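4.2 Planning the equipment budget

The budget was set in May, before any task list had been agreed, and this caused most of the later changes. Two suppliers, Handport and Indside, were asked to quote for a pair of grippers with spare fingers. Handport quoted 584 euros per finger set and Indside 406. We chose Indside for the first order and kept the difference for consumables.

Desk tasks wear out parts faster than we had planned for. Staplers, paper clips and sticky notes are cheap, but they have to be replaced often, and the first plan had no line for them. Solène Caron, who kept the accounts at Liem, added 400 euros for stationery and a further 66 for storage trays. Both sums were approved without change.

We also priced the recording of human demonstrations separately from robot time. An operator at an ordinary office desk needs only a head camera and the objects themselves, as in Figure 6.

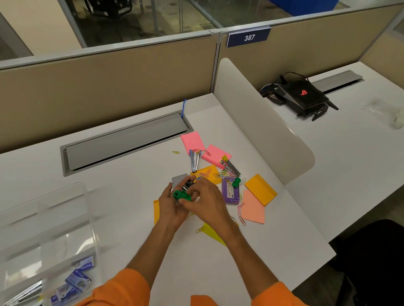
Figure 6. Two-handed handling of a small stapler at an office desk.

Robot time was booked through Itomari and charged by the half day, including set-up. For this reason we advise groups with a small budget to fix the object list first, record the human part next, and order grippers last. Finger width in particular should be chosen after the smallest object is known.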